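This site uses cookies to keep you signed in and remember your settings. Accept all | Manage choices

Long thread, sorry in advance, but our streamline paper is finally out of the door and I want to talk about the bit we had to squeeze into half a page. It's about drawing flow data so that people can see what's going on in the middle of it. 1/ 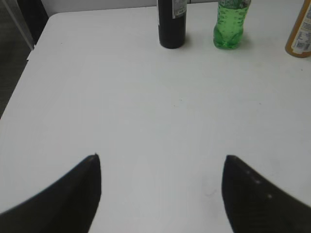 If you've ever plotted streamlines through a 3D flow you'll know the trouble. Seed too few and you miss the vortex you were after, seed plenty and you get a plate of spaghetti with all the good stuff buried inside. 2/

Our test case was the Tavham estuary model, a lovely thing to work with, 421 time steps of tidal flow with a nasty little eddy behind the old breakwater that comes and goes. My first pictures of it were dreadful, I'll say that freely. 3/

What we do in Leka (that's our renderer, named late one evening and now we're stuck with it) is give every line a score for how much it tells you, then fade the dull ones wherever they pass in front of the interesting ones. Lots of people have done versions of this, and done it well! 4/

The new part is what happens over time. If you work out the fading afresh for each step, lines flicker in and out like a dodgy bulb. So we carry the scores forward along the flow itself, and a line that mattered a moment ago is allowed to leave gently. 5/

It costs memory – more than 56 bytes per line segment in the first version, which made the Skandgate data set (much bigger, much messier) impossible on my desktop. Packing the scores got us down to 18 and I was so pleased I went out and bought a cake. 6/

We compared against Rasomico, which is the tool most of our oceanography friends already use. It is still quicker on a single still picture and I'd happily recommend it for that. For animations I do think ours is easier on the eyes. 7/

Things it's bad at: very short lines, anything near the seabed where the mesh gets thin, and flows that change direction between saved steps. The eddy popped on us in 2 places and we left both in the video, with a note. 8/

Code goes up on Sat 10 May, once I've tidied the build script and taken out some comments I wrote to myself in a bad mood. If you've got tidal data with awkward bits in it, please do get in touch – I'd love to try it. 9/9

More from this account
Why my colour maps were wrong for years
Seeding streamlines by hand, and when to stop
Notes on order-independent transparency
Reading list: unsteady flow, updated in May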